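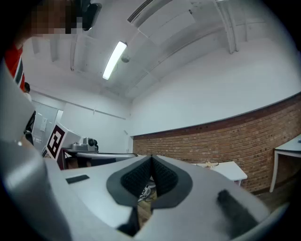
gripper, top view (click to enlarge)

Part-time PhD admission at Kasard: interview call but no written test??

dexter_m
Joined: October
Hi all, first real post here. I applied to the part-time doctoral program in management at Kasard (the one for working people, not the full-time one) and got an email saying I'm on the interview list. No mention of a written test anywhere. My coworker did the full-time application last year and had to sit a test AND write an essay in the room. Did they drop it for us or am I about to get a nasty surprise? Also the research proposal, the form says 900 words and mine is way over. Do they care?

Dexter Mbeki

trosser
No test for part-time, same as when I went through. You get the proposal, the interview and your work history, and the interview is the big one. They kept me 30 minutes and most of it was on why I picked my method. I had one line on method in the whole proposal, so you can guess how that went (I got in, but off the waiting list).

On the word limit, yes they care. Cut it.

sohail_d
Have to disagree with Tomos on the word limit. Mine was over by a good bit and it never came up. I'd much rather have a proposal that makes sense than one hacked down to fit a box. My supervisor told me later she only read the first page anyway, lol.

trosser
Sohail, you uploaded a PDF. It's an online form now and it just stops taking text. A guy in my reading group pasted his in and lost his whole last paragraph without noticing.

sohail_d
OK fair, I didn't know they'd changed it. Then cut it, Dexter. Start with the lit review, everybody's is too long.

Tanveer B
Question for anyone who knows, do they count work experience from before your master's? I have five years but three of them were before. The Sethi program told me flat out no, and the Kasard page only says "relevant experience."

arsalan.k
@Tanveer they counted mine. I had a letter from my old manager on company paper with start and end dates, and a few lines on what I did there. Get the letter now though! Mine took forever because the company had been sold and HR kept sending me to somebody else.

Dexter, how many on your list? Ours had 56 names for 20 seats, so please don't panic, those are decent odds for a PhD.

dexter_m
They didn't send a list, just my own slot. Thanks everybody, this helps a lot. I've got the proposal down to where the form takes it (bye bye, lit review) and I'm rewriting the method part tonight. One more thing, is it bad if I also interview at Kamel the same week? They ask on the form if you've applied elsewhere.

arsalan.k
Put yes. Everyone applies to more than one.

trosser
I'd say yes too, but have an answer ready for why Kasard first. They asked me that one twice.

Tanveer B
Edited March 8, 2020: emailed the office about the experience thing, will post here when they write back. Good luck Dexter!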